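Home | Notebook | Projects | Sites | Search
Print this entry | E-mail this entry

Wednesday, Illville room, box stacking

Got in before nine and the wall looked the same as we left it, so no re-setup, hooray. Today was all about the Irkance task list, item 6: pick up a box, carry it, put it on a stack in the corner. Sounds dull and it mostly is, but the last model was dreadful at anything that needs two hands squeezing from the sides, so we want lots of it.

Total on disk is now 388 episodes for this task. I threw out 14 from this morning where I'd started walking before hitting record (my fault, I keep doing it). Bhardwaj's checker flagged another 15 as too short, but I watched a few and they look fine to me – I think the cutoff is set for the tabletop stuff. Leaving them in a side folder until somebody looks at the threshold.

Grip notes, mostly for me. One hand low on the left, the other flat against the right side with the fingers spread, seems to keep the box steadier than two hands underneath. I tried going slower as well and it made my arms shake, so normal speed it is! Also the head camera wants you to look at where the box is going a beat before you move. If I stare at the box the whole way, the stack never gets into view and the episode is no use to anyone. 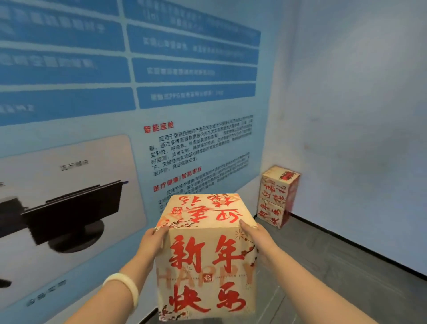 Carrying a New Year box, with two matching ones already stacked in the corner.

Still bugging me: all the boxes have the same cream and red print. I'm worried the thing will learn "red writing" when we want it to learn "box". Dandport has plain brown ones, going to ask if they can send a few over. Different sizes would be nice too.

To do: rename the afternoon folder, charge both battery packs, write the text labels for the last batch (I've been putting "place box on stack" for everything, which is a bit lazy – maybe say which corner).

Recent entries
Drawer task, second try
Why the wrist angles drifted
Label wording, short list
Dandport visit notes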